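The Return of the Cloth: Household Linen and the Work of Keeping It

5 June 2022

The linen room at Gutinska House holds more than 2,000 pieces, the greater part of them in daily use. Guests of the residential college sleep on its sheets, dry their hands on its towels and eat from tables covered with its cloths. The room is on the ground floor, next to the laundry, and its door is open from seven in the morning until the last trolley has been returned.

For many years the College sent its linen out under contract. The arrangement ended in November, when the Domestic Services Office brought washing, drying and folding back onto the premises. The decision followed a review of losses, which had reached 400 pieces in a single year. Table linen accounted for most of the shortfall, with blue cloths the hardest to replace, as the original dye color is no longer made by the supplier.

The new cloths come from Pumo, a weaving firm that has furnished the dining hall before. They are heavier than the old ones and slower to dry. Staff have also found that they hold a crease well, for good or ill: a cloth folded correctly will lie flat for months, and a cloth folded in haste will show a crooked line across the table until it is washed again.

Handling From the Top Edge

The house method begins with the two upper corners. The cloth is lifted until its full width hangs free, and it is given time to settle before any fold is made. The weight of the fabric draws out the larger creases by itself. Smaller wrinkles are left alone at this stage, as pulling hard at the corners tends to stretch the hem and gather the cloth to one side.

A folded band along the top edge is permitted to sag slightly. Trainees often try to hold it perfectly level, and the supervisor's written guidance asks them to stop. The corners matter more than the line between them.
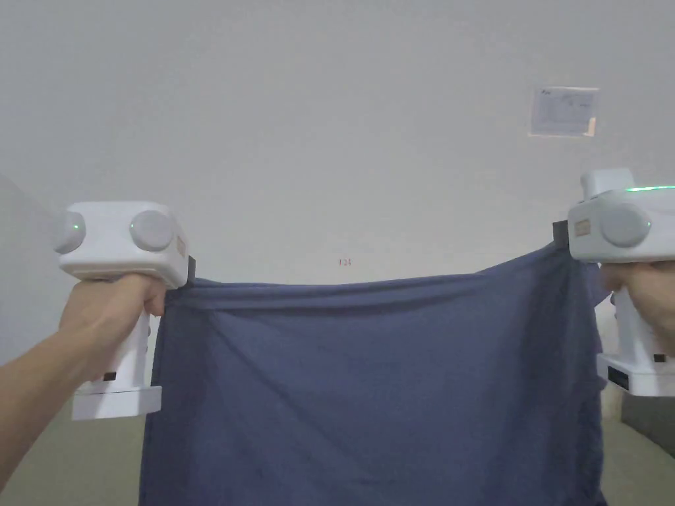 Folding for the Shelf

Once the cloth has settled, it is laid on the table and folded in half lengthwise, then in half again. Rectangular cloths are finished in thirds. Square cloths are folded to a smaller square, with the hem turned inward and the closed fold facing the front of the shelf. Stacks are limited to 20 pieces. Taller stacks were tried during the winter and given up after the lower cloths took on hard creases that could be removed only with steam.

The shelves themselves are open slatted units, fitted by Rudd during the renovation of the ground floor. Air passes beneath each stack, and the lowest shelf stands well clear of the floor. Blue cloths are kept on the side away from the window. White sheets occupy the wall opposite, arranged by bed size, with pillowcases in the narrow bay beside the door.

Repair and Retirement

Mending takes place on the first working day of each month. Torn hems are restitched on a Deveo machine that was bought secondhand and has a bench to itself. Small holes are darned by hand. A cloth may be repaired four times before it is withdrawn from the dining hall, although the Office allows some discretion where the damage lies near an edge - a hem can often be recut and the cloth passed down to a smaller table.

Withdrawn linen is cut up for polishing cloths or used to line the crates in which glassware is stored. Pieces bearing the old woven border are set aside in a labeled drawer, and the archive may request them for its textile collection.

The Office will issue its revised folding guide before the autumn term. Departments that hold their own tablecloths are asked to return them to the linen room, washed or unwashed, so that they can be entered in the register and matched to the correct shelf.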